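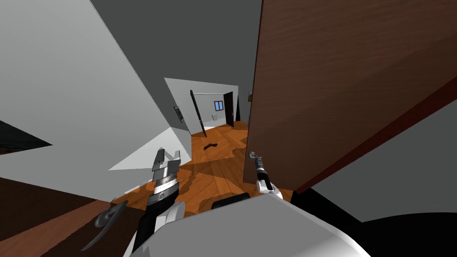 Interior door

An interior door is a door that separates two spaces within the same building, as distinct from an exterior door, which closes the building against weather and entry from outside. Interior doors control privacy, sound, light and the movement of air between rooms. They are generally lighter than exterior doors and are built without weather seals, although doors between a dwelling and an attached garage are often treated as a separate class because of fire rules.

Parts

The moving part of the door is called the slab or leaf. It hangs within a frame made up of two upright jambs and a horizontal head. A thin strip called the stop is fixed to the inside of the frame and keeps the slab from swinging through the opening. The gap between the frame and the wall is covered by trim, known as casing in the United States and as architrave in Britain. The side of the slab that carries the hinges is the hinge stile, and the opposite side, where the latch is fitted, is the lock stile.

Construction

Panel doors are the oldest type still in common use. Solid stiles and rails form an outer framework, and thinner panels are set into grooves cut along their inner edges. The panels are left unglued so that they can swell and shrink with changes in humidity without splitting the framework.

Flush doors have two flat faces over a core. In a hollow-core door, the core is a light grid of paper or wood strips, with a solid block at the height of the lock to take the hardware. Solid-core doors are filled with particleboard or a similar material and are heavier, quieter and slower to burn. Either kind may be faced with a thin wood veneer, and the grain is usually run from top to bottom. Some makers run it across the slab as a matter of style.

Hanging and swing

Most interior doors are hinged and open in one direction only. The direction of swing is described as the hand of the door. The rules for naming the hand differ between countries and sometimes between trades, a frequent source of ordering errors. Bedroom doors by custom open into the room, while closet doors open outward. Bathroom doors usually open inward, but in small bathrooms an outward swing is sometimes preferred so that a person who has fallen against the door can be reached.

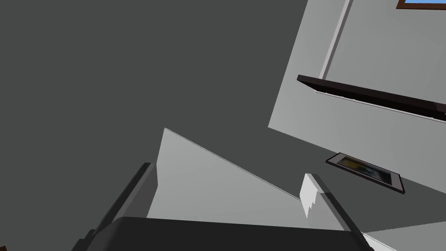
Pocket doors slide into a cavity in the wall and take up no floor space when open. They were widely fitted in larger American houses of the late nineteenth century, fell out of favor as their overhead tracks wore out, and returned with improved rollers. Bifold doors, made of hinged leaves that fold against one another, are used mainly for closets.

Regional manufacture

In the river town of Nisberg, door making grew out of the sash trade. The Hartley works employed 424 people at its height and supplied panel doors to builders in Conora and Esgate. Its pattern book listed 18 standard designs, of which the plain four-panel door sold best. The rise of the flush door after the Second World War reduced demand, and the works turned to repair and custom orders before closing. Roughly 3000 of its doors are recorded in a survey of local houses by the historian Amparo Chambi, who identified them by a maker's stamp on the top edge of the slab - a place seldom reached by paint.

Care and common faults

A door that sticks in humid weather and frees itself in winter has usually swollen along the lock stile. Planing is best delayed until the dry season, when the true gap can be judged. Sagging at the top corner is more often caused by loose screws in the upper hinge, and can be corrected with longer screws driven through the jamb into the wall framing.

See also

Door furniture
Fire door
Hinge
Threshold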